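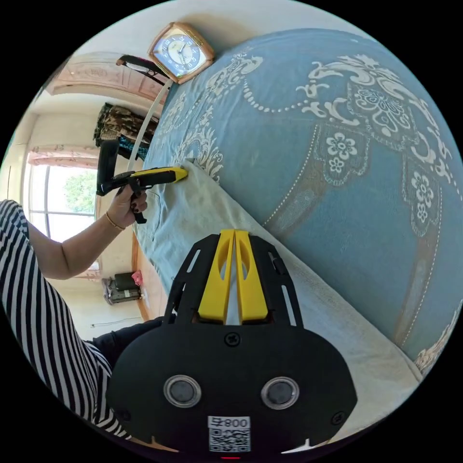 What does Clastarano do?

We test hand-held grippers, robot arms, cameras and controllers for companies that are deciding which ones to buy or build on. We run the same tasks with each piece of hardware, record the results and deliver a written comparison.

About Clastarano

Clastarano is an independent test shop based in Zurkside. We do not make hardware, and we do not take a commission on hardware sold. Clients pay for test time and for the report. A vendor may read the section on its own product before release and may correct factual errors. Scores are not open to discussion.

The company was set up by Calum Lindsay, a mechanical engineer who had spent his earlier career on end-of-arm tooling for packing lines. He still writes the test procedures and signs every report.

What we test

Grippers: finger geometry, fingertip wear, trigger travel, closing force at the tip, backlash, and behavior on thin or soft material. Both hand-held and arm-mounted units are accepted.

Arms: repeatability under load, reach at low height, cable routing, recovery after a protective stop.

Cameras: field of view at the fingertips, lens distortion, exposure recovery near windows, time alignment with gripper position.

Controllers: loop timing, dropped packets, restart time, quality of the error log.

Household fabric work

Cloth accounts for a large share of our gripper bookings. A gripper that holds a rigid block well may slip on a flat sheet or pick up two layers where one was wanted. Our fabric procedure covers bedding and clothing, including heavy items such as denim, and it is run in furnished rooms under daylight as well as on the bench.

Grasp points are set in the test plan: waistband, hem, corner and free edge. Each is tried with the fingers approaching from above and from the side. The operator does not change grip on the handle during a trial. Two-handed trials use a matched pair of grippers, and the two recordings are synchronized before scoring.
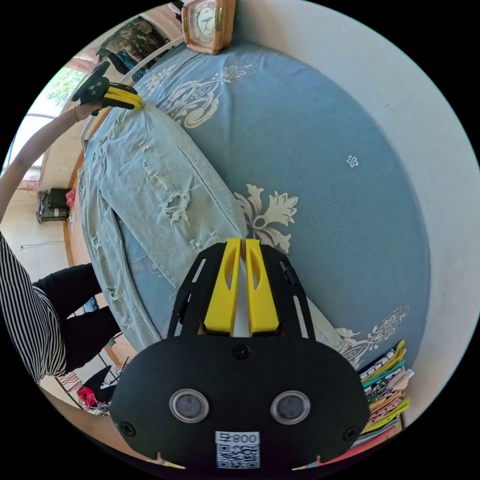

Fabric handling: waistband grasp on ripped jeans, hand-held gripper with yellow fingers.

How a comparison runs

A standard comparison takes three weeks. Week one is intake: weighing, dimensional check, firmware record, camera calibration. Week two is trials. Week three is scoring and writing. Every trial is scored by two people working separately, and trials where they disagree are reviewed from the recording.

We use two in-house tools. Shearer is our fingertip load fixture, which pulls a clamped fabric strip at constant speed and logs the force at which it slips. Vatmont is the software that lines up video, trigger position and operator notes on one timeline. Clients receive the Vatmont export with the report and can check any score against the source.

Sending us hardware

Ship the unit with its charger or power supply, spare fingers if available, and the current firmware version in writing. We need two units of any hand-held gripper for two-handed trials. Prototypes are accepted under a nondisclosure agreement. Hardware is returned within three working days of the final report.

Page last revised March 20, 2024.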